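2 min read
Filed under: Student Projects, List Archive
3 replies | 0 shares

Subject: Re: [clurham-robotics] October session, household handling task

To all members of the list,

The questions in the message quoted here have been raised by more than one team, and the reply is therefore sent to the full list.

> Our team has registered for the household handling task under
> the Skokach project. The handout asks for 300 recordings per
> team. Does a recording count if the cloth is lifted but not
> folded? May we also use our own objects on the bed, or only
> those supplied? We would like to settle this before we book
> our hours.

A recording counts when the gripper has closed on the item and the item has been moved on purpose. A complete fold is not required. Recordings in which the fingers close on nothing should be kept and marked as failed; they are not included in the 300.

Teams may use their own objects, provided that these are soft or light and are entered on the object sheet before the first recording. The sheet currently lists 61 items, and new entries should continue from number 62. Please do not reuse a number, even when an earlier item has been withdrawn.

The bed remains the standard work surface for this task. Operators should hold the gripper so that both fingers stay in view throughout. 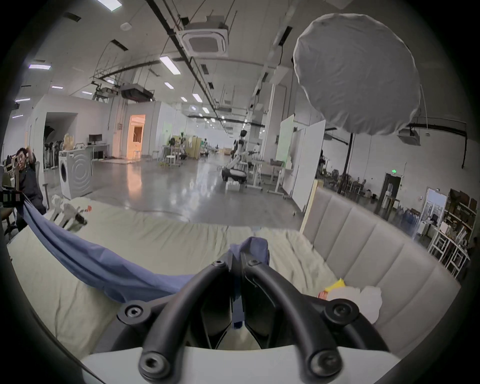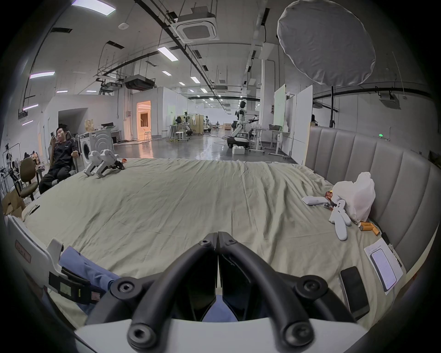 Files are to be named with the team code, the object number and the attempt number, in that order, and uploaded to the Patwary folder by 6 p.m. on the day they are made. Files left on the shared drive overnight will be removed.

Hours are booked through the Ronodport page as before. Each booking covers one team and one gripper. A team that cannot attend should release its booking by noon on the previous day so that another may take it. The waiting list is open to second-year students as well as to club members.

The revised handout will replace the present version before the end of October. Section 4, on marking failed attempts, is the only part that has changed. Further questions should be sent to the list and not to individual instructors.

Student Projects Office
Clurham Robotics Club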